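Unit 7: Parallel Grippers for Loose and Fragile Goods
Product under review: Marnedari two-finger gripper package
Course notes, T. Nel

Read the supplier summary from Spanos before this unit. The worksheet at the end is due with the April lab report.

7.1 What is being sold

Marnedari offers the package in two forms. The base form is the finger set, a mounting plate and a configuration file. The full form adds on-site setup and a trial period on the buyer's own goods. List price for the base form is $3453. Replacement fingers are $568 per pair and are not covered by the warranty once they have been cut or filed to fit a part.

The supplier summary describes the package as suited to "general tabletop handling." For this course the phrase is too broad to use in a specification. A buyer should state the goods, the surface, the pick direction and the place location before asking for a quote.

7.2 Terms

Opening: distance between the inner faces of the fingers at full travel.
Stroke: distance each finger moves between open and closed.
Approach: direction in which the fingers travel toward the item before closing.
Clearance: free space needed beside the item for the fingers to pass.

Do not confuse opening with the largest item that can be held. The item must be smaller than the opening by the clearance on both sides, plus the position error of the arm.

7.3 Case: cut flower stock

Cut stems are a hard test for a parallel gripper. The stem is stiff and narrow, the bloom is soft and wide, and the leaves are thin and lie close to the surface. A finger set chosen for one of these is often poor for the other two. Skiritus, a packing firm, asked for a review on this kind of stock before placing an order.

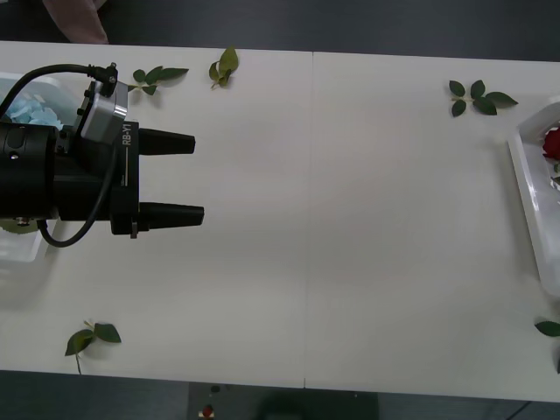 Fig. 7-1. RB-Y1 gripper, fingers open, with rose leaves on the table and a red rose in the white tray.

Three points from the figure matter for the worksheet. The two fingers do not have the same tip shape, so contact on a thin item has to be checked for each finger separately. The leaves lie in several parts of the table, and a single approach direction should not be assumed for all of them. A curled leaf gives the fingers an edge to close on; a flat leaf may need a scraping or sliding approach.

7.4 Cable routing

Cables outside the housing take up space that the opening figure on a data sheet does not include. When planning an approach over a container or a raised rim, measure to the lowest point of the cable loop. Repeat the measurement with the wrist turned to each end of its range.

7.5 Service terms

Urau handles support. A request made before 3 p.m. is answered the same working day. The service plan costs $700 per year and includes one visit. Travel is billed separately. The plan does not cover crash damage, and the wording on what counts as a crash is loose. Tumelo Nel's review recommends that the buyer ask for a force limit in writing.

7.6 Worksheet

1. Find the cost of the base form with one spare pair of fingers and one year of the service plan.
2. Write a goods statement for loose leaves, using the four terms in 7.2.
3. State which measurements you would request from Marnedari before approving the fingers for a tray with raised rims.

Show units in every line of work.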